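Blog > Kitchen Bits > Drawers and Storage

How I finally sorted out the picnic cutlery drawer

Posted May 2022 by the Pluklow Pantry

We have one drawer in our kitchen that everything light and flimsy ends up in. Takeaway spoons, lolly sticks, coffee stirrers, paper straws gone soft at the ends, those little forks you get with chips. I'd open it for a birthday candle and half of it would spring up and jam the drawer above. So I gave up a rainy afternoon to it, and I'm quite pleased with how it's held up, so I thought I'd write down what I did!

What you need: an old cloth or tea towel, a bowl of warm soapy water, a few jars or narrow boxes, and a bit of patience. I used two jam jars and a Peltach drawer tray I'd bought ages ago for make-up and never used (it's 40 cm long and fits our drawer with a whisker to spare, but do measure yours first, and measure the inside).

First, tip the lot out. Don't try to sort it in the drawer, you'll only push things to the back again. I spread a striped cloth over the table because see-through plastic is a pain to spot on a pale worktop, and with stripes behind it you can tell straight away where the edges are. It also stops the sticks rolling off onto the floor.

Then make your piles by what a thing is made of. I'd always done it by shape before, all the spoons together, and it never worked for me. Plastic can be washed and used again for ages. Wood can't really, once it's been in somebody's pudding, so anything wooden that isn't clean goes straight out (ours go in the log burner basket as kindling). 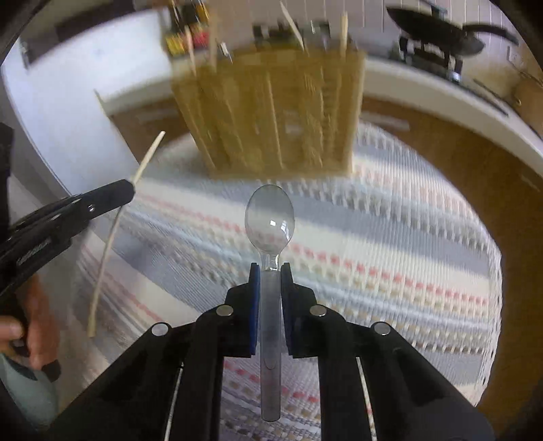
Clear plastic spoon in the middle, wooden stick on the left, with the stripy cloth underneath.

Next, check the plastic spoons over. Hold each one up to the window and look at the neck, just under the bowl, where it's narrowest. That's where mine always go. A bit of a cloudy look doesn't bother me but if there's a white crease across the neck, or it gives when you press it gently with your thumb, bin it. I've had one snap in a trifle and I'm not keen to repeat it.

Wash the good ones by hand in the bowl. Warm, never boiling, or the handles go wavy. I did put a batch in the dishwasher once on the hot wash and they came out like crisps. Rinse, lay them out on a dry towel, bowls facing down, and leave them overnight. If you put them away damp they stick together and smell a bit odd by the next picnic.

For the wooden bits, run a finger along each stick and chuck any that feel splintery. The rest go upright in a jar with a lid. I keep lolly sticks and stirrers in the same one as the children raid both for glue projects and I can't be policing it.

Spoons go in the tray with all the handles pointing the same way. Sounds fussy, but they nest and take up next to no room. I got 48 in one section, with forks in the next one along and straws in the long bit down the side.

If you do have to top up, the wooden ones from Eltudlow come in a box of 300, and that's far too many unless you're catering a wedding. Split it with a neighbour. I did ours last September and we're still going.

Filed under: Decluttering, Picnics, Small Kitchens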